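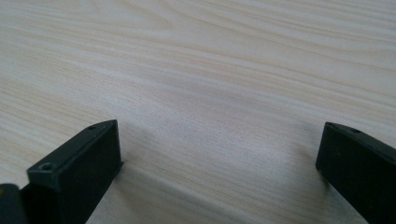 Issue 1268 – Staff and Public Notices – Page 10

CALL FOR PARTICIPANTS
Automation at the packing benches: what changes for the people who work there

Femley invites present and former bench staff to take part in a study of working life at its Gredik site. Hand-held grippers with two fingers came into use at the benches in October, and staff now use them to record how items are picked up and set down. The recordings will be used to prepare robot arms for part of the same work.

The study is led by Nadine Sfeir, with Selvaraj Wickramasinghe as site contact. It will look at how tasks are shared out, how the pace of a shift is set, what training is offered and how staff regard their own skills once part of the job has passed to a machine.

We are seeking some 60 participants. Applicants should:
– have worked at a packing or sorting bench for at least six months;
– be aged 18 or over;
– be able to attend 2 interviews at the Gredik site.

Experience with the grippers is welcome but is not required. Staff who have asked to be moved to other duties are particularly encouraged to apply.

Interviews take place in paid working hours. Former staff will receive a fee and travel costs. Answers will not be passed to line managers, and participants may withdraw at any stage.

Applications should be made in writing to Nadine Sfeir, Work Study Office, Femley, Gredik, and must arrive by 20 December 2022. Forms are available from the site office – large-print copies on request.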